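Section 8: Comparing Grippers on the Motherboard Fixture

8.1 Purpose

This section sets out the procedure for fitting, zeroing and comparing two-finger grippers on the bench arm, using an open desktop computer case as the test fixture. It applies to the Stevari linkage gripper and the Jokodar parallel gripper. Other end effectors must not be used with this procedure until a payload file has been approved by Greer Jardine.

The fixture was chosen for its restricted access. Gripper clearance is limited by the case walls, the cooling parts and the memory slots, and a finger that performs well on an open tray may perform poorly here. Results from this section are not interchangeable with those from the open tray trials in Section 6.

8.2 Before You Begin

Confirm that the following are at hand:

Gripper under test, with its mounting plate and screws
Hex keys supplied in the Chisholm tool roll
Wrist camera and cable
Controller pendant, with the Drastatwood trial program loaded
Anti-static wrist strap and mat
Trial record sheet

CAUTION: The computer case must be disconnected from mains power at all times. The power cord is kept in the locked drawer and is not to be fitted during trials.

CAUTION: Keep hands clear of the finger linkages whenever the controller is enabled. The linkages close on both sides of the pivot and can pinch at low speed.

8.3 Fitting the Gripper

1. Move the arm to the service position and press the enable switch to OFF. Wait for the amber indicator on the pendant to go out.

2. Support the gripper from beneath with one hand. Remove the mounting screws and place them in the magnetic dish.

3. Offer up the new gripper with the alignment pin toward the camera bracket. Tighten the screws by hand, then in a cross pattern with the hex key.

4. Check each linkage screw for movement. A loose screw at a finger pivot will show up later as drift at the fingertip and is difficult to diagnose from the trial data.

5. Reconnect the gripper cable and the camera cable. Leave enough slack for a full turn of the wrist in either direction.

Note: The two grippers use screws of different lengths. Stevari screws fitted to the Jokodar plate will bottom out before the plate is secure.

8.4 Setting the Camera View

The wrist camera must be set so that the fingertips and the target are visible together at the hover position. Operators accustomed to the overhead camera should expect the gripper body to occupy a large part of the view.

1. Enable the controller and select HOVER from the trial menu. The arm will move over the open case and stop above the motherboard.

2. Check that the processor and the tip of the central finger can both be seen on the monitor.

3. Adjust the lamp if necessary. The metal top of the processor reflects strongly, and a lamp placed directly overhead will turn it nearly white. Some glare is acceptable provided that the edges of the dark retention frame remain distinct.

4. Lock the camera bracket and save the view under the name of the gripper.
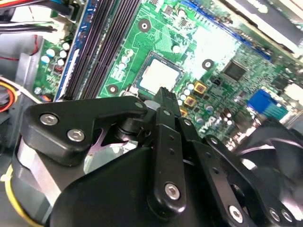

Manipulation and Assembly Laboratory, End Effector Trials Group

With the Stevari gripper at hover, the slotted tip of the narrow finger should point toward the processor socket, and the small silver socket lever should be visible near it. If the lever is hidden behind the finger, rotate the wrist by 2 degrees and check again. Do not correct the view by moving the case, as its position is referenced to the bench.

8.5 Zeroing the Fingers

1. Open the gripper fully and wait for the position reading to settle.

2. Close the gripper on the gauge block at the lowest force setting.

3. Record the encoder value. The reference value for the Stevari gripper is 3,781 counts. A reading outside the tolerance printed on the record sheet must be reported to Donnie MacRitchie before trials proceed.

4. Remove the gauge block, then open and close the gripper once more to confirm that the reading repeats.

8.6 Running the Comparison

Each gripper completes 32 approaches to the same target. The operator must not be changed part way through a set.

1. Select APPROACH and confirm the gripper name on the pendant.

2. Start the set. Watch the monitor and the case together – the camera does not cover the rear of the gripper body.

3. Press HOLD if any link comes close to the fan shroud, the cooler or the cabling. Record the hold as a clearance stop.

4. At the end of the set, return the arm to the service position and save the log.

5. Fit the second gripper as described in 8.3 and repeat the procedure in full, including zeroing.

CAUTION: Contact with the board surface ends the set. Do not resume from HOLD after contact. Inspect the board and the fingertips, and begin a new set with a new record sheet.

Note: Wrist angle and approach speed must be identical for both grippers. Where the Jokodar gripper cannot reach the target at the standard angle, enter NO REACH. Programming an alternative angle for one gripper invalidates the comparison.

8.7 Records

Completed sheets are to be filed with Sheena Strachan, and logs copied to the shared drive under the colour code assigned to each gripper. Requests to amend this section should be directed to Murdo Semple.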